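Home | News | Science | Nature | Opinion | Contact

Island Beetle Claim Leaves Gaps

August, by Yao-tsung Chu

Print this story | E-mail this story

A survey team from Sonville says the flightless beetles on Worik Island came from the mainland on foot, over a land bridge since drowned. The case is thinner than the press release makes it sound.

The team collected 412 beetles at six sites, all on the north shore. Worik's south side, which faces the Povance chain, was left out "for reasons of access." If the beetles have cousins on Povance, the land bridge is in trouble, and the survey could not have found them.

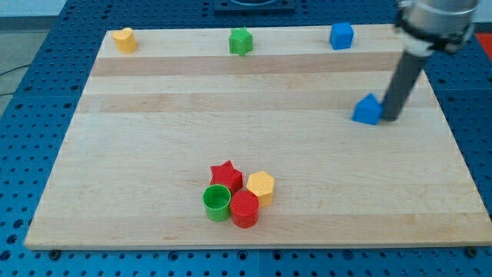 Then there is the water. The channel is up to 500 feet deep, and the report offers no date when it was dry. It cites an old chart by Ó Riain, who took four soundings there and drew the rest by eye.

Beetles also travel on driftwood. The report gives that idea one paragraph. A second trip, to the south shore this time, has been proposed but has no funding.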